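Grundmont Residence Services Board > Kitchens and Common Rooms > Replacement of wire dish racks with wooden peg racks

Drellow_Housing
Posted Jul 19, 2018
Colleagues are invited to comment on the proposed replacement of wire dish racks in the shared kitchens at Drellow House. The current racks are rusting at the welds and have marked the counters. The proposal is to purchase wooden peg racks, one per kitchen, for 20 kitchens, before residents return. Residents are issued plastic plates on arrival and most do not own china. Comments on durability and cleaning would be appreciated.

mathur_hall_office
Mathur Hall changed to wooden racks two years ago. Our experience has been mixed. The racks themselves are sound, but several developed dark spots on the base bar where water had been left standing. We now require that racks be wiped and turned on their side each Friday-equivalent cleaning day, as set out in the kitchen notice. Compliance is fair on the upper floors and poor on the ground floor.

P. Bhardwaj
I would advise against the purchase. Wood in a shared kitchen requires oiling, and no position in the current staffing plan includes that duty. Coated wire of better quality would cost less over 4 years. I raised the same point in June, when the chairs were under discussion.

Drellow_Housing
Thank you. The quotations we hold do not support the statement on cost. The coated wire rack was quoted at a higher unit price, and the coating is not covered once chipped. Oiling could be done when the kitchens are closed between terms.

P. Bhardwaj
Could the quotations please be attached to the proposal? The unit price should be compared with the labor for oiling included. Between terms the staff are already assigned to mattresses and window screens.

JasarCourt_Facilities
Jasar Court has used both types. A point not yet mentioned is the fit of the plates. Light plastic plates with a shallow rim tend to slide in wire racks with wide spacing, and residents then stack them wet on the counter. Pegs hold them better. The weakness of the wooden type is the glue at the foot of each peg. In Room 401 a resident used the pegs to hold a saucepan lid and two came out.

mathur_hall_office
We can confirm the loose pegs. Wood glue and one night of drying has been sufficient in every case. We do not recommend nails, which split the bar on one of ours.

P. Bhardwaj
I withdraw the objection as to plates. I maintain it as to oiling, and ask that loose pegs be reported on the ordinary repair form so that the hours are recorded. At present small repairs are done informally and do not appear anywhere.

Drellow_Housing
Agreed. The form will be amended to include kitchen fittings, and the quotations will be attached tomorrow. One trial rack will be reviewed before the full order is placed.

JasarCourt_Facilities
Inspection before issue is worth including in the same form. Each peg should be checked for straightness as well as for looseness, in both rows, with the rack standing on a flat table and no plates in it. The last front peg on the right of this dark brown rack angles outward a little, and a fault of that kind is easily missed once the rack is full. We would enter it on the form and would still try the rack with the blue, pink and green plates before deciding whether to return it.
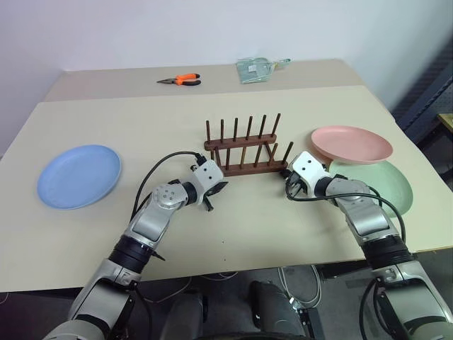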